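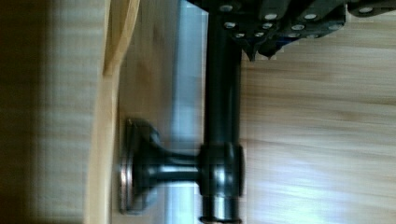 Wall fittings should have a table of their own, one reader of the first release wrote, because a rod on a bracket is neither storage nor furniture. They now have one. It is called fittings and has the same columns as the rest.

Prututstead Kitchen Counter List
Version of 2023-08-09

What it is
A list of things kept on and around kitchen counters, put together for the Brestico storage guide. It holds 2,802 entries from 157 kitchens, most of them in Disodport. Each entry is one object: where it stands, what it is made of, and whether it stays out or goes back in a cupboard.

Files
items.csv — one line per object
fittings.csv — rods, hooks, brackets and rails
kitchens.csv — one line per kitchen, with worktop type and width
terms.txt — the 28 words allowed in the category column

Place on the counter
The position column takes back, middle, front or wall. A toaster oven at the back of a worktop, a chopping board in the middle and a pot at the front get one line each, even if they are used together. A spoon left in a pot has its own line, with the pot's number under "inside".

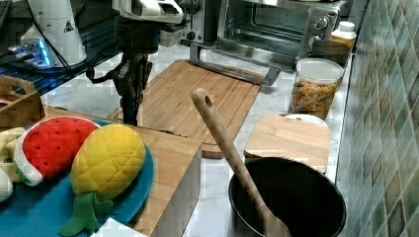 Could dried pasta in a clear jar be filed under food, asked a user of the Tang edition? It is filed under jars, and the contents go in the notes column. Bottles and plates are handled the same way. Where two chopping boards are out at once, the larger is listed first.

Material
Bamboo and wood are separate values. Marble is used for any white veined or plain worktop described by the household as marble — we did not test it. Crates with a cut-out handle are under boxes.

Known gaps
Drawers were left out. Roughly 20 kitchens have no worktop width. Entries made in December lean towards baking things, and it would be unwise to use those alone for anything about everyday cooking.

Changes
Fittings split from items. Spelling of "colander" corrected throughout. The old "misc" category has been removed and its entries moved to the nearest term.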